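Jobs > Textiles and Alterations > Part-Time Sewing Assistant

Grerudcombe Alterations is hiring a part-time sewing assistant for our Novska Street shop, starting in October. Hours are 7 a.m. to noon, up to six shifts every two weeks.

You will hem pants and curtains, replace zippers and mark up customer orders. You should be able to thread an industrial machine and read a work ticket. Experience with drapery is a plus – we can train the rest. 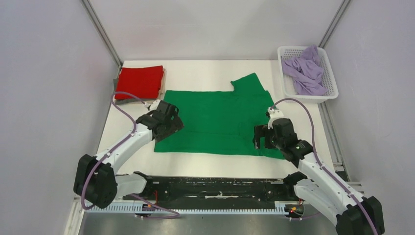 Cutting is a growing part of the job. Large pieces like the green cloth are spread out on a table first, and a turned-up corner has to be smoothed down before you measure.

To apply, send a short work history to Rodica Pop.

Contact | © Grerudcombe Alterations | Back to top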